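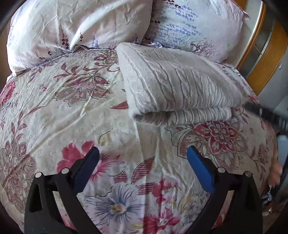 Jilluditz open day, bedding station — notes and questions
Board: Manipulation / Soft goods
Started by tollgate_r, 2022-07-28

tollgate_r
Went to the Jilluditz open day. Most of the floor was bin picking. The part worth the drive was the bedroom station, where Isabelle Pelletier's group is recording household tasks with hand-held grippers. Two-jaw tool, blue finger pads, patterned duvet, folded blanket as the target object. Visitors could try it after the talk.

The slide gave 1582 recorded episodes for the blanket task. Session length is capped at 60 minutes per operator. Training on the full set starts in August.

Two things I didn't get an answer to:
1. How they score a fold.
2. Whether the duvet gets reset between episodes or left as it lies.

kmarsh_ctl
On 2, it is left as it lies. I asked at the desk. They want the wrinkles to vary.

flatpack
Does 1582 include failed attempts? A failed grasp on a plush blanket is common and I'd want to know the ratio before being impressed.

tollgate_r
Slide said "1582 episodes" and nothing else. I have a photo of the slide but the small print is unreadable.

Petrenko
I was in the later group. My objection is to the object, the blanket specifically. A thick folded stack with a rounded edge is close to the easiest soft item you can hand to a parallel gripper. There is a clear edge to close on and the pile gives the pads something to hold. Try it with a single flat sheet and see what the numbers look like.

kmarsh_ctl
Disagree. Picking it up is easy. Putting it down without the layers sliding is where most of the people in my group failed, me included. I got one clean placement in five tries.

Petrenko
That is operator error with an unfamiliar tool. It says little about the task.

kmarsh_ctl
It says the task needs wrist control you don't get for free. The trained operators were visibly slower on release than on pickup.

flatpack
What about the floral print? Large flowers in several colors, under a pale gray blanket. From the wrist view I'd expect the blanket to segment easily and the duvet to be a mess. Is there a plain bedding set for comparison?

r_arsenault
Rosaire Arsenault here, I ran the afternoon slot. Answers in order.

Scoring: two raters, pass or fail, on whether the stack is still folded after release.
Count: failures are included. I don't have the split with me.
Plain bedding: yes, a smaller set, recorded at our Tollon site. It was not shown.
Flat sheet: Petrenko is right that it is harder. We tried it and stopped. The pads pinch duvet and sheet together and the operator can't tell until the lift.

Petrenko
Thanks. Then I'd put the flat sheet result on the slide. A negative result with a known cause is more use to me than the episode count.

r_arsenault
I'll raise it. No promise.

flatpack
Would a thinner pad help with the double pinch? We had the same trouble with pillowcases at Larell and went to a tapered fingertip. It fixed the pinch and cost us grip on anything heavy.

r_arsenault
We have not tested tapered. Send me the profile if you are allowed to share it.

flatpack
Checking. Will message you.

tollgate_r
Added the scoring answer to my notes. Still want the pass/fail split if anyone gets it before August.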